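Kitchen Check Before the Summer Renters Arrive – My List With Comments

4 min read

I look after two holiday flats in Drandley, and every August the guests change almost without a pause. This is the list I use for the kitchens. The first version was made by Krystyna Sobczak, who had the flats before me, and I have added my comments under the points where I had some trouble.

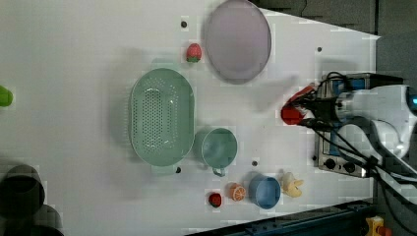

I do the whole list in one visit, with the windows open and a notebook. If a point fails, I write it down and continue, and I repair at the end.

1. Smoke alarm – press the test button until it sounds.
Comment: In the upper flat the alarm is on a high ceiling. Bring the step ladder from the hall, do not use a chair. New battery every year, even when the old one still works.

2. Fire blanket on its hook, not behind the door.
Comment: Last year I found it folded in a drawer with the towels. Guests like to tidy.

3. Extinguisher – needle in the green part, pin in place, seal not broken.
Comment: OK in both flats. The label in the lower flat is hard to read, I asked Jedel for a new one.

4. Gas hose – look for cracks, check the date printed on it.
Comment: I do only the looking. Everything else with gas is done by Thodoris Kourkoulas, who has the license. If you smell gas, close the valve, go out and call from outside.

5. Stove knobs – all must click back to zero.
Comment: Left back knob in the upper flat is loose again. Ordered.

6. Hood filter – wash in hot water with soap, dry fully, put back.
Comment: If it is still sticky after two washes, replace it. Grease in the filter can burn.

7. Sockets near the sink – press the test button on the safety switch, then reset.
Comment: Write down which switch is for which room. Maja Kozłowski made a very clear drawing of this and it is taped inside the fuse box door. Please do not remove.

8. Kettle and toaster – cord not melted, plug not brown, crumbs out.
Comment: The toaster in the lower flat had a brown plug. I threw it away the same day.

9. Colanders, plates, measuring cups – no cracks, no sharp edges, nothing melted.
Comment: Plastic things go on the low shelf, glass on the high one. Families with small children come often. A plate with a crack goes out, even if it is from a set.

10. Knives in the block, block at the back of the counter.
Comment: Count them before and after each stay.

11. Refrigerator – 4 degrees or colder, door seal clean.
Comment: The thermometer must stay in for one night, otherwise the number is not correct. Upper flat was too warm – I turned the dial by one and will look again.

12. Water – let the hot tap run five minutes if the flat was empty more than a week.
Comment: Do the shower also.

13. Emergency numbers on the wall, with the address of the flat.
Comment: The old page had still the number of Krystyna. I printed a new one with mine.

Money: I keep 200 aside for each flat for such small repairs. The new toaster and the knob together should cost roughly 100.

Still open: knob, label, refrigerator in the upper flat. I will check these three again on the evening before the first guests, after 6 p.m.

Weronika Krawczyk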